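Section 4: Placing and pairing the Sevgate room sensors

4.1 Before you start

The Sevgate hub must be powered and showing a steady green light before any sensor is paired. Read this section through once, then carry out the steps in order. Each sensor takes one 3 V coin cell (supplied). Do not fit the cells until step 5.

You will need:
the hub and its mains lead
up to 30 sensors
the small crosshead screwdriver from the Biltance fixing pack
the label sheet

Note: Hubs with a serial number below 1105 use the older menu. The steps are the same, but "Add device" appears as "New node".

4.2 Choosing positions

1. Mark each room on the floor plan at the back of this manual.
2. Choose one position per room, between knee and shoulder height. Keep clear of radiators, windows and outside doors.
3. Write the room name on a label and stick it to the back of the sensor.
4. Check that the vents on the sensor case will face into the room.

Caution: Do not place a sensor in direct sunlight. Readings taken in sunlight can be several degrees too high, and the hub will log a fault if the reported temperature passes 44 °C. 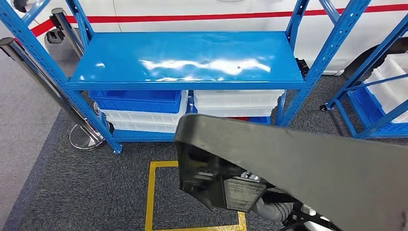 Sensors are supplied with two kinds of mount, a screw plate for walls and a magnetic foot for steel surfaces. The screw plate is the better choice in plastered rooms. In store rooms the magnetic foot saves drilling, and it may be moved later without leaving a mark. On blue steel shelving with slotted uprights, set the foot on the flat top of a shelf; the slots in the uprights leave too little metal for a firm hold. Wipe the surface with a dry cloth first. Leave a gap between the sensor and any stored goods, as boxes pushed against the vents slow the response.

4.3 Pairing

5. Slide the back cover down, fit the coin cell with the + side facing you, and refit the cover. The sensor light flashes amber.
6. On the hub, press Menu, then choose Add device.
7. Hold the sensor within arm's length of the hub and press its side button until the light turns green.
8. Enter the room name and press Save.
9. Take the sensor to its position and fix it in place.
10. Repeat steps 5 to 9 for each sensor. Pair one at a time.

If the light stays amber for longer than 38 seconds, remove the cell, wait for the light to go out and start again from step 5.

4.4 Checking the signal

11. Choose Signal on the hub menu. Three or four bars are suitable. With two bars the sensor will work, but the cell will run down sooner.
12. If a sensor shows one bar, move it nearer the hub or fit a Janjua repeater between them – see Section 6.

Note: Leave the sensors overnight before relying on the readings.

Section revised in April by Salvador Azevedo.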